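Lostomano Records, Two Doors Down From Where It Used to Be

The owner of Lostomano Records asked not to be named, on the grounds that everyone who matters already knows and the rest might want a refund. The store has 27 feet of used vinyl along one wall, a listening station with two pairs of headphones, and a heating system the owner calls "mostly percussion."

We met at ten in the morning, an hour before opening. A man was already trying the door.

"He's after the Floleo singles," the owner said, and did not get up. "They came in with a collection in June. I told him I'd price them when I'm ready. He thinks I'm playing hard to get. I just can't find my stickers."

The store moved in the spring, from the corner to a narrower space on the same block. The rent was lower and the ceiling was higher, which is nice if you are a ceiling fan. Moving the stock took 300 boxes and a rented van whose back door had to be tied shut with speaker wire.

"People kept asking whether I'd lose customers," the owner said. "It's two doors. If you can't follow me two doors, I don't think we had much of a relationship."

Buying collections still takes up most of the week. Sellers arrive with a figure in mind, usually found online, usually for a sealed copy of something theirs only resembles. The owner has a speech for this and has stopped giving it.

"Now I just hold the record up to the light and breathe in through my teeth. It saves us both some time."

New releases are a smaller business. Lostomano carries the whole Bekell catalog, a small label with a fondness for long drone pieces and very heavy cardboard. Do they sell? "The sleeves sell. I had a customer buy the same one again because the first had a bent corner. I asked how it sounded and he looked at me like I'd asked about his salary."

Minhas, the used CD shop across the street, closed over the winter, and Lostomano took on its bins – the stock and the furniture. The discs are four for the price of a sandwich and move faster than anything else in the building.

"I made fun of CDs for years. Now they pay the electric bill. I've apologized to a few of them."

In-store shows are back too, on a stage that is a pallet with carpet on it. The last band brought more amplifiers than fans. The owner stood at the back and sold a turntable during the quiet song. 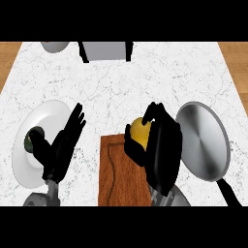 What's next

A second listening station, if the wiring allows it. A website, which has been coming soon for as long as there has been a store. And the Floleo singles, which were priced while we talked, in pencil.

"Let him in, would you?" the owner said at five to eleven. "Slowly."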